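Notebook – January, bedding trials, Robles room

Started at 2:40. The order today was sheet, duvet, pillows, runner, cushion, with the cushion last by general agreement. Kanokwan wants the bed to look like the Jondby brochure. I want it to look like a bed.

The duvet gets shaken twice from the foot end and then left alone for two minutes. Fussing at the middle only moves the creases toward whoever is fussing.

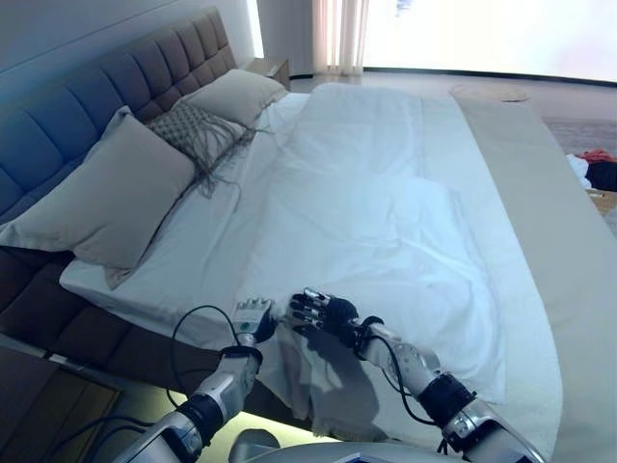

Tanveer Virk, room setup

Creases across the middle of the duvet, then. I'm calling them shallow. The runner goes along the side, and I have stopped arguing about that.

The fringed cushion remains my least favorite colleague. Its tassels go wherever they like – combing them with fingers cost me more than 30 seconds last time, and Ratree has asked me to quit sighing while I do it. The two beige-gray pillows go with the blue-gray headboard well enough, if you are in a gray mood.

To do: iron the spare duvet cover. Ask Essam where the good lint roller went. Try the cushion in front of the pillows and see if Kanokwan notices.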